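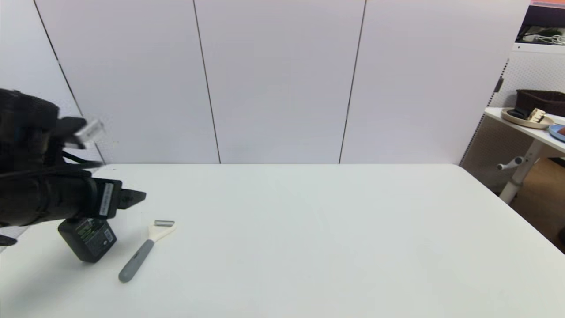 Chapter 2
Casting the Long-Running Serial

A television serial differs from a film in one practical way: its cast may work together for decades. Viewers come to know the actors as well as the characters, and producers plan with this in mind.

Take the family drama Clullell, made by the studio Skoltia. Its producer, Dezső Gál, hired 31 regular players from 2,000 applicants and tested them in pairs before offering any contracts. Two actors who read well alone could fall flat as siblings - and a pair with little training sometimes held the room. By the time the show closed it had run for 1,079 episodes.

This chapter looks at how such casts are chosen, how contracts and leave are arranged, and how writers cover an absence. It also takes up recasting, where a new actor steps into a familiar role.

Key terms: regular player, chemistry reading, recast, exit storyline

2.1 The Chemistry Reading

A chemistry reading brings two or more actors together to perform a short scene from the script.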